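Folding policy: 485 demos with mixed start states beats 2000 clean ones?

Posted in: Manipulation / Cloth and soft stuff

drunbridge_lab
Thursday, 9:40 am
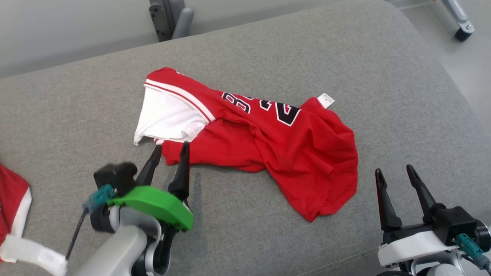
We have been training a two-arm policy to flatten and fold sports jerseys, and I want a sanity check on a result before we write it up.

The first dataset had 2000 demos. Every one started with the jersey laid down by hand, front side up, collar away from the robot, a few wrinkles at most. The second dataset has 485 demos. For those the operator dropped the jersey from chest height and started from whatever shape it landed in. Same arms, same cameras, same network, same number of training steps.

On dropped jerseys the small set wins by a lot. That part I expected. What I did not expect is that it also wins on the neat starts, which it has almost no examples of. We score a fold as good if the final outline stays inside a template and no sleeve hole is sticking out.

Has anyone else seen this with cloth? I would like to know if it is a real effect or if we did something dumb.

zulu_kp
Same number of steps means the small set gets seen many more times. Did you check that the 2000 set was trained to the end? My first guess is the big model is undertrained.

drunbridge_lab
Loss was flat on both well before the end. We also ran the big one for twice as long and it got slightly worse on neat starts, not better.

foldfail
I believe it. Neat starts do not stay neat. The first grasp comes in a bit off, the hem gets pushed, and now you have a wrinkled jersey that your clean dataset never showed the policy. The messy set is full of recoveries. You are measuring how well it gets out of its own mistakes.

ondau_user
I have to disagree with some of this. We fold towels on an Ondau cell and got the opposite. Clean starts plus a separate flattening step did better than one policy trained on everything. The mixed policy would get halfway flat and then start folding anyway.

foldfail
Towels are one layer and have four corners. A jersey has two layers, arm holes and an inside that shows when it flips over. I would not expect the same answer.

ondau_user
Fair, but then the claim should be about jerseys and the title should say so.

zulu_kp
Also, who recorded the two sets? If the 485 were recorded later by the same people, they had 2000 demos worth of practice. That alone could do it. Look at the average length of a demo in each.

drunbridge_lab
Good point, and I don't have a great answer. Same 2 operators for both, and the messy set came second, in March. The demos in it are longer on average but the folding part, after the jersey is flat, is shorter. So yes, they got better at it.

zulu_kp
Then you can't separate the two yet. Have them record a new batch of clean starts now, same size as the messy set, and compare those. If new clean matches messy on neat starts, it was operator skill.

hemline
Adding to that, cut your 2000 down to 485 at random and train on that too. It is cheap and a reviewer will ask for it.

A question about grasping. Do you pinch the hem from the side or come down from above? With pointed fingers we kept catching only the top layer, and the policy learned to do it again and again because half the demos had it.

drunbridge_lab
From the side at a low angle, tips almost flat to the fabric, then slide in and close. From above we got the one-layer problem you describe. It still happens from the side but less. The woven surface under the jersey helps. On a slick table the whole thing just moved away from the fingers.

hemline
Interesting. That makes me wonder how much of the result is the surface. Ours is a smooth board.

odanetti_fan
We have the Odanetti fabric mat and I would not trust any number that was only measured on one surface. Ours dropped badly when we switched mats, same policy, same shirts. Test on something else before you write it up.

drunbridge_lab
We can do that. We have not tested on any other surface.

ondau_user
How many jerseys?

drunbridge_lab
5 in training, all red. Test is on the same ones plus others that we held out. The held-out ones are worse for both policies, and the gap between the policies gets smaller there.

ondau_user
That is the number I would lead with. If the gap shrinks on new jerseys then part of what the messy set taught it is those particular jerseys. Big numerals are easy for the cameras to hang on to, even when they are folded up.

foldfail
I don't read it that way. A smaller gap on a harder test is normal when both are close to the floor. What matters is whether the order ever flips.

drunbridge_lab
It does not flip on any of the held-out ones. It is close on one.

zulu_kp
Close on one with how many trials? Post the intervals when you have them.

drunbridge_lab
Will do. Plan for now is the random cut of the big set first, then new clean starts from the same operators, then a second surface. The cut is training tonight. I will put the results in this thread.

hemline
Please include the failed folds sorted by type if you can. I care more about the one-layer grasps than the final score.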